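Foam Blocks and Play Boards: Your Questions Answered

I get asked the same things over and over, in the shop inbox and at the school gate, so I've finally sat down with a pot of tea and typed it all out. I'm Abbas Akbari, I run Kodier more or less single-handed, and I sell foam shape blocks and the maple boards that go under them. If your question isn't in the list, send it over and I'll add it when I next have a quiet evening.

What age are the blocks for?

I say three and up, and I stick to it. Foam is soft, and small teeth go straight through it (ask my sofa cushions). If you've got a baby crawling about as well as an older child, keep the blocks up on a table and put them away afterwards. My two are well past the chewing stage and still drag them out on rainy afternoons, so I wouldn't worry about them being too babyish for a six-year-old.

Which set should I buy first?

The little one! Everybody wants to start big, and I understand, I'm terrible for it myself. But a heap of blocks tipped out in front of a small child mostly gets thrown. With a handful you can see every shape at once, and they'll pick things up and turn them over and have a proper look. Once they start running out in the middle of building something, get the next size.

The big Iltasa tub has 276 pieces and I only really recommend it to nurseries and playgroups. It's a lot of foam to find behind a radiator.

Why bother with a board? Can't we just use the floor?

Of course you can use the floor. We used the floor for ages. What changed my mind was carpet, because blocks lean on carpet, towers go over before they've got going, and then there are tears. A flat bit of wood sorts that out straight away. It also gives everyone an edge to work to, which has cut down the arguments in our house about whose blocks are whose. Stuff on the board is in the game, stuff off the board is fair pickings.

I like a pale board best. The colours show up well against it, and a blue or a yellow block is very easy to spot on plain maple, even for little ones who are only just getting their colour names straight.

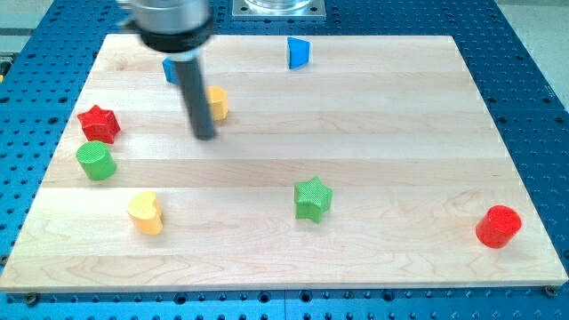
Dark wood looks lovely in a living room and I do get asked for it, but I've tried playing on a walnut tray and the blue pieces more or less vanished once the evening lamps were on. So maple it is for me, and I'll keep on saying so until somebody stops asking.

My board has stripes and swirly marks in it. Is it faulty?

No, that's the wood! The boards are made from long planks joined side by side, so you'll see the seams running across, and every plank has its own grain. Some come out very plain and creamy and some have all sorts going on. I can't match one board to another, I'm afraid, so if you order two they'll be cousins and not twins.

What I would call a fault is a seam you can catch a fingernail in, or a corner that rocks when you press it. Send me a photo and I'll swap it.

How do I stop the board sliding about?

On a kitchen table, a damp tea towel underneath does the job for an afternoon. I wouldn't leave it there overnight, as wood and wet cloth don't get on. The rubbery mesh you put under rugs is better if the board's staying out. If you've got a workbench or a play table you don't mind making holes in, you can fix it down properly, but please, please keep the bolts outside the playing area. I've had one customer put four screws through the top of a brand new board and then ask me why the blocks wouldn't sit flat.

Can the blocks be washed?

Yes, by hand. Warm water, a tiny squirt of washing-up liquid, squeeze, rinse, squeeze again. Then stand them on the draining rack with gaps between them and leave them until they're dry all the way through. That takes longer than you'd think, so do it in the evening and they'll be ready for after school the next day, if the kitchen's warm.

Not the washing machine. I know someone will try it anyway (I did). Mine came out with the corners gone soft and one of them had picked up a sock's worth of fluff. Not the tumble dryer either, and keep them off the radiator.

If your blocks have a textured surface, an old toothbrush is your best friend. Crumbs love getting down into those little lines. Go gently and in one direction.

And the board?

Wipe with a cloth that's been wrung out hard, then dry it. Felt-tip mostly comes off with a bit of bicarb on a damp fingertip. For anything worse, a light rub with very fine sandpaper along the grain, then a thin coat of food-safe oil. I do ours every April when I'm doing the garden chairs anyway.

My child lines them all up and never builds anything. Am I missing something?

Not a thing. My youngest spent weeks pushing one yellow block from one end of the board to the other, making bus noises. Lining up, sorting, scattering and starting again, it's all playing. I'd leave them to it and keep your hands on your tea.

If they do want ideas, here are some that have gone down well with us:

Shape hide and seek. Cover the board with a tea towel, take one block away, whip the towel off and see who spots what's gone. Start with very few blocks.

Feely bag. Pop a block in a pillowcase and guess it by touch. Wedges are easy, and anything with curvy sides causes a lot of giggling.

Ramps. A wedge is a hill for a toy car. Two wedges facing each other make a valley, and you'll be there until bedtime.

Copy me. You make a pattern at your end of the board, they make the same at theirs. Then swap, and they'll be much stricter than you were.

What's the game you mention in your newsletter, the one with the music?

Ah, Idance! It's a silly thing we made up. Somebody hums or puts a song on, everyone walks their block round the board in time, and when the music stops all the blocks have to be touching the board and no other block. Last one to move picks the next song. There aren't any more rules than that, though my eldest would tell you otherwise.

Do wedges and curved shapes stack?

Wedges do if you put them wide side down. They make decent roofs too. The curvy ones are better lying flat, and I'd use them as the finishing touch on top or as scenery round the edge. A tower with a heart halfway up is asking for trouble, but then knocking it over is half the fun.

Where do you keep them all?

A drawstring bag on the back of the door. We had a beautiful lidded box once and the lid got used as a boat, so that was the end of that. Whatever you choose, let the air in, as foam shut away damp starts to smell. Don't put anything heavy on top, either. I once found a wedge under a pile of encyclopaedias and it has never been quite the same shape since.

The board lives upright behind the bookcase. Stand it on its long edge and as straight as you can, or lay it flat under a bed.

The colours are fading. Can I do anything?

Not really, sorry. It's sunlight that does it, so don't leave them on a windowsill. Ours have faded on one side and we use that for a game of faded side up, faded side down.

Do you do bulk orders for schools?

I do, up to 500 blocks at a time. Anything over that goes through Fallahi, who have a proper warehouse, where I have a spare room with a wobbly shelf. Tell me how many children will be sharing at once and I'll work out a sensible mix of shapes. I'd always go heavier on wedges and plain blocks than on the fancy ones.

I've lost one block. Can I buy a single?

Yes! Email me with the colour and shape, or a photo of one like it. I keep a box of odds, 119 in it when I last tidied up, and if yours is in there I'll only charge you the postage. Do check the car first, though, and down the side of the seat.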